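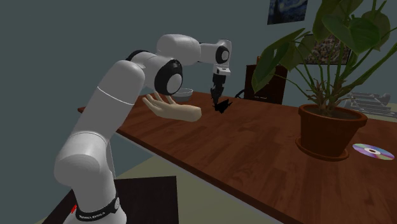

Equipment Review: Skemora Classroom DNA Kit

The Skemora kit is intended for secondary schools and introductory college courses that wish to teach DNA extraction and gel separation without a full laboratory. It is supplied by Ikosine with reagents, a compact gel tank, a power unit and a printed teacher's guide. The Humstead Science Education Office evaluated the kit in July with 64 students in 3 sessions. Helmi Kinnunen and Delia Pascu supervised the work.

Extraction from cheek cells was dependable. Of the 126 samples prepared, 116 gave bands that could be read at the end of the run. Most of the failures came from the first session, when several groups loaded their wells too quickly.

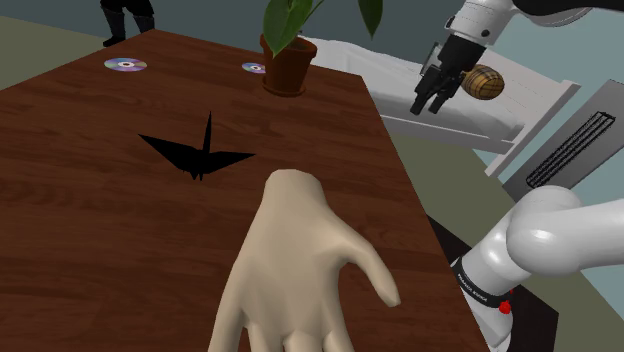
The teacher's guide is clear on procedure and weaker on background. Its chapter on inherited traits is brief, and the section on consent - an important matter when students handle their own genetic material - occupies a single paragraph. Schools should prepare their own consent form before ordering. Minttu Kuusisto, who reviewed the guide for this office, recommends that students be offered a plant sample as an alternative.

The gel tank is solidly made and the lid closes securely. The power unit is quiet, although its indicator light is difficult to see in a bright room.
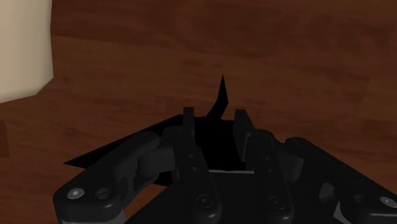

Gel staining takes longer than the guide suggests, and the step should be scheduled before a break. The stained gel is viewed in a clear tray, and the choice of surface affects the result. Reddish-brown wood with dark, streaky grain, as shown here, is a poor background for faint bands. A sheet of plain white paper under the tray corrects the problem. The kit does not include one.

The kit is recommended for schools with a trained supervisor. Refill packs are sold separately and should be ordered with the first purchase.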